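Arncombe Technical Institute
Introduction to Computer Hardware – Course Handout 3
Inside the Desktop: Storage, Caddies and Drive Bays

Published 2019-09-03 by the Hardware Teaching Office
9 min read

1. Purpose of this handout

This handout supports the third laboratory session of the course. Students are expected to have read it before entering the laboratory and to bring a copy with them. It covers the layout of a desktop tower, the form and handling of the 3.5-inch hard drive, and the removal and refitting of a drive held in a plastic caddy. Network storage and laptop drives are treated in Handout 6.

The session takes place in the Stoker Laboratory. Students in the evening section use the James Building and should consult the notice posted there in August for bench assignments. Both rooms use the same course text and the same worksheets.

2. Preparing the machine

Before any cover is removed, the computer must be shut down through the operating system, switched off at the power supply where a switch is fitted, and disconnected from the wall. All external cables are then detached, including the display, keyboard and network leads. The power button is pressed once after disconnection and held for several seconds. This discharges much of the energy left in the supply, although it does not make the supply safe to open. The housing of a power supply is never opened in this course.

The tower is laid on its side with the removable panel facing upward. It should rest fully on the bench, with no foot or front bezel hanging over the edge. Screws go into the tray provided. Wrist straps are worn and clipped to bare metal on the chassis before a hand enters the case.

3. Orientation

A student who opens an unfamiliar computer should first locate four things: the power supply, the motherboard, the processor and the storage. The power supply is the easiest to find, as it is a closed metal box from which bundles of wire run to every other part. The motherboard is the largest circuit board and lies flat against one wall of the chassis. The processor sits in a socket on that board, and the memory slots are placed close to it to keep the electrical paths short.
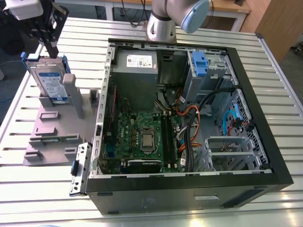

Figure 1. Open tower laid on its side, with a 3.5-inch hard drive held above the gray fixture at left.

Figure 1 should be studied together with the list of parts on Worksheet 3A. The processor has no cooler mounted, and its silver heat spreader can be seen in the socket. A machine in this condition must not be powered on. In a working computer the heat spreader is covered by a heat sink, usually with a fan, and a thin layer of thermal compound fills the small gaps between the two metal surfaces. Students should also note the latches at the ends of the memory slots, which will be used in the next session.

Expansion cards stand in slots on the motherboard and are fastened at the rear of the case. They are often close to the drive cables. A cable should be moved clear of a card by hand before a drive is lifted, and it should never be pulled by its wires.

4. The 3.5-inch hard drive

The name of this format refers to the approximate diameter of the disks in early drives of the type and does not describe the outer width of the housing. Inside the sealed metal body, one or more platters turn on a spindle while read and write heads pass very close above the surfaces. The drive is therefore sensitive to shock, and a fall from bench height may be enough to damage it.

The label carries information that should be recorded before the drive is installed, as it may be hard to read afterward. On most drives this includes the model, serial number, capacity and electrical ratings. Students enter these details on the worksheet exactly as printed.

The following rules apply to handling:

- Hold the drive by its sides or by the caddy. Do not touch the exposed circuit board.
- Keep the connector end free of fingers, dust and adhesive labels.
- Set the drive down flat on an antistatic mat. Do not stack one drive on another.
- Wait until the platters have stopped before moving a drive that has been in use. Thirty seconds after power is removed is the rule in this laboratory.

5. Caddies and bays

A drive bay is the part of the case that receives a storage drive. In older designs the drive slides between two metal walls and is held with four screws, two on each side. Many office computers instead use a plastic caddy, also called a sled, which grips the sides of the drive and locks into the bay without tools. The caddy makes replacement faster and, in many designs, gives some protection against vibration.
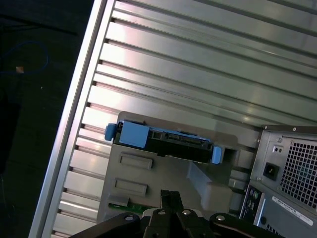
A caddy has two tasks, to carry the drive and to lock it in position. The parts meant to be handled are commonly molded in a color that stands out from the case. In the second figure the caddy is light blue and sits in a gray plastic bay, with a rounded latch at each end and a larger square grip tab beside the left-hand one. The slotted connector section lies along the top edge of the drive, where the data and power plugs would attach. Students should find the same features on their own bench machine before attempting removal, bearing in mind that the position of the latches varies between makers.

5.1 Removal

Disconnect the data plug first and the power plug second. Each is held by its plastic body and drawn straight out. Release the caddy latches as marked for the model in use and lift or slide the caddy in the direction allowed by the bay. If it does not move with light pressure, stop and check for a remaining cable or a latch that has not been released. Force is not an acceptable substitute for inspection.

5.2 Refitting

Check that the drive is seated squarely in the caddy. Align the caddy with the bay, keep it level and press until the latches engage. Both ends should then be tested with a gentle pull. A caddy locked at one end only can work loose when the tower is returned to its upright position. Reconnect the power and data plugs and confirm that no wire crosses a fan or lies under the edge of the side panel.

6. Assessment

Each student completes one removal and one refitting under observation. Worksheets 3A and 3B are handed in at the end of the session. Missed sessions may be made up within two weeks by arrangement with the Hardware Teaching Office – requests received after that period will not be considered.

Required reading: Wasov Hardware Reader, chapter 9, including the section on drive interfaces.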